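Galería del proyecto Goncombe, sala de Pimentel. Actualizada el 13 de marzo de 2024.

## El fallo del cubo izquierdo

En Skolatix grabamos demostraciones con pinzas de mano para el proyecto Goncombe. Una persona hace la tarea sobre la mesa con una pinza en cada mano, las grabaciones se convierten en trayectorias y Dilura las usa para entrenar el brazo de su taller. En esta página contamos una avería que afectó a parte de los datos: durante un tiempo, la posición de la pinza izquierda se guardó girada unos grados respecto a la real. El brazo de Dilura aprendió ese giro y empezó a llegar torcido a las piezas.

No hubo heridos. El brazo golpeó el borde de un soporte a baja velocidad, saltó la parada por esfuerzo y se rompió una punta de plástico. El soporte quedó marcado, pero se sigue usando.
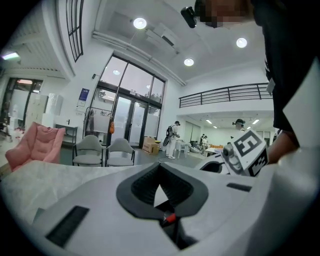 El origen estaba en la unión entre el cubo de marcadores y el cuerpo de la pinza. El cubo se sujeta con dos tornillos y un pasador de centrado. En la unidad izquierda, el pasador se había montado sin llegar al fondo, y con los cambios de mano el cubo fue cediendo hasta encontrar una posición nueva en la que parecía firme. El programa calcula dónde está la pinza a partir de esos cuadros en blanco y negro, y da por hecho que el cubo no se mueve respecto a los dedos. Debajo del cubo va la óptica pequeña y redonda, que en la vista mira hacia la izquierda, y en primer término queda la almohadilla gris oscuro en forma de V de la otra pinza. Cualquier giro entre el cubo y una almohadilla como esa pasa entero a la trayectoria.

La comprobación diaria no lo detectó. Consistía en dejar las dos pinzas quietas durante unos segundos y mirar que la lectura no temblase. Una pinza con el cubo girado y apretado da una lectura perfectamente quieta, de modo que la prueba salía bien todas las mañanas. Tampoco ayudó que el giro fuera pequeño. En las tareas de coger y soltar apenas se notaba, porque la almohadilla centra el objeto al cerrar. Donde hacía daño era en las tareas de encaje.

### Cómo se encontró

El primer aviso fue un lote de 16 demostraciones en el que la distancia entre las dos pinzas, con los dedos en contacto, no daba cero. El programa de revisión las apartó y las marcó como error de sincronía. Perdimos dos días por ahí: cambiamos cables, reiniciamos los relojes y volvimos a grabar la misma tarea. El desfase seguía igual. Si hubiera sido de tiempo, habría cambiado con la velocidad de la mano, y no cambiaba.

La segunda pista llegó con la punta rota. Al reproducir la trayectoria en el brazo con el soporte retirado, la pinza bajaba siempre con la misma inclinación, hacia el mismo lado. Entonces desmontamos el cubo izquierdo y salió el pasador a medio meter.
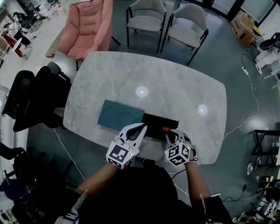 Desde Dilura nos reprochan que tardáramos tanto en mirar la parte mecánica. Según su mensaje, ellos ya habían apuntado en noviembre que las trayectorias de la mano izquierda salían peor que las de la derecha, y lo atribuyeron a que casi todos los operadores son diestros, porque nosotros les dijimos que era eso. Piden que, a partir de ahora, una diferencia entre manos se trate como avería hasta que se demuestre lo contrario, y que se les avise el mismo día.

Tienen razón en lo del aviso. La explicación de los diestros la dimos de palabra, sin ninguna medida detrás, y se quedó en las notas como si estuviera comprobada. Hemos corregido la nota y hemos dejado la versión antigua tachada para que se entienda la secuencia.

También revisamos si los reflejos podían haber contribuido. El tablero ovalado tiene brillo y las luces del techo dejan en él dos manchas redondas, una en la parte central y otra más a la derecha. Repetimos la misma tarea con las luces encendidas y con parte de ellas apagadas. Los reflejos hacen perder alguna detección suelta, que el filtro rellena, pero no producen un giro constante. Queda descartado como causa de esta avería, aunque vamos a probar un tapete mate sobre el tablero.

### Qué pasó con los datos

El conjunto tenía 2450 demostraciones. Como el giro era fijo una vez que el cubo se asentó, la mayor parte de las afectadas se pudo corregir aplicando la rotación medida en el banco. Las que se grabaron mientras el cubo todavía estaba cediendo no tienen arreglo, porque el error cambia dentro de la misma toma. Esas se han retirado. Quedan 2348 en la versión que está ahora en el servidor.

Para comprobar la corrección vimos a mano aproximadamente 300, escogidas entre las tareas de encaje. En cada una se compara el momento en que los dedos tocan la pieza con la posición calculada. Encontramos dos que estaban mal etiquetadas (decían mano derecha y eran de la izquierda) y se han cambiado. La versión anterior del conjunto se conserva con el aviso de que no debe usarse para entrenar.

### Cambios en la sala

- El pasador se monta con tope y se marca con una raya de pintura que cruza la unión. Si la raya no coincide, la pinza no se usa.
- La prueba diaria en reposo se mantiene. Se añade otra: las dos pinzas se apoyan en una plantilla con la posición conocida y la diferencia tiene que quedar dentro del margen.
- La prueba de la plantilla se repite después de cualquier caída, aunque la pinza parezca estar bien.
- El programa guarda con cada demostración el número de la pinza y el del cubo. Antes solo guardaba la mano.
- En el brazo de Dilura, la primera reproducción de un modelo nuevo se hace sin soporte y a velocidad reducida, con una persona junto al pulsador de parada.

La plantilla es una placa mecanizada con dos alojamientos. La primera que encargamos quedó estrecha y hubo que rebajarla. Los planos de la segunda están en la carpeta del proyecto, junto con la lista de tornillería.

### Pendiente

Falta medir las pinzas de reserva, que llevan el mismo pasador y vienen de la misma tanda. Hasta entonces están guardadas con una etiqueta roja. Tampoco hemos cerrado con Dilura el margen de la prueba con plantilla: ellos proponen uno más estrecho que el nuestro, y con la resolución actual de las cámaras no estamos seguros de poder medirlo. Cuando haya un valor acordado lo añadiremos a esta página.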